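Trurnano Remote Demonstration Group
Minutes, February 2023

Present: Hagos Ambaye (chair), Ariel Lagman (notes), operators from the Buenaventura and Ciramari teams.

1. Minutes of the last meeting were approved with one correction to the operator hours.

2. Views from the simulated apartment

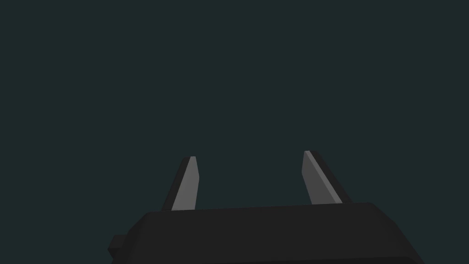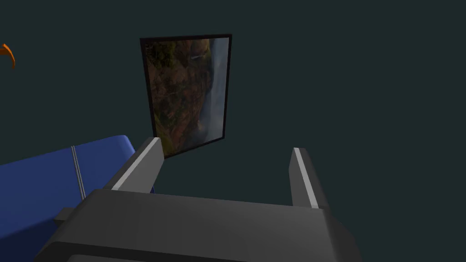
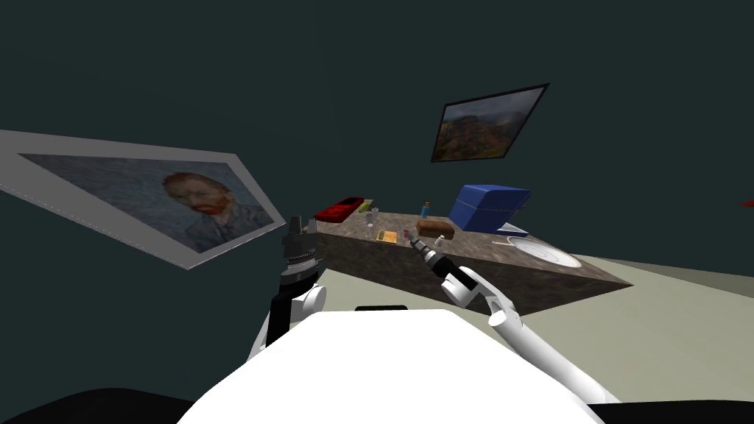
3. Demonstration count. The target for the counter task is 100 demonstrations by remote control. Ariel reported that 34 have been accepted so far. Another 4 were rejected because the operator let go of the controller before the arm had stopped. These will be recorded again by the same operators.

4. Operator practice. The Ciramari team asked how long a new operator should drive the arms before recording. Hagos said one full practice session, with both hands. It was agreed that practice runs will be saved in a separate folder and will not be used for training.

5. Speed. There was a long discussion of pauses. Several operators stop in the middle of a reach to check the other view, and the trained model copies the pause. Ariel proposed cutting pauses out afterward. Hagos preferred to have operators look first and then move in one go. The group will try Hagos's way until the next meeting. Ariel asked that her objection be noted.

6. Hand guiding. Buenaventura would like to add demonstrations where a person moves the real arm by hand. The Rondari software can record these, but the joint readings are noisy at low speed. Left open until July, when the new arm is due.

7. Start positions. Operators must return both arms to the start position before pressing record. The checklist will be changed to say so.

Actions
Ariel: update checklist, set up practice folder.
Hagos: write one page on reaching without stopping, send to all operators.
Buenaventura: send sample of low-speed joint readings.

Next meeting: date to be sent by email.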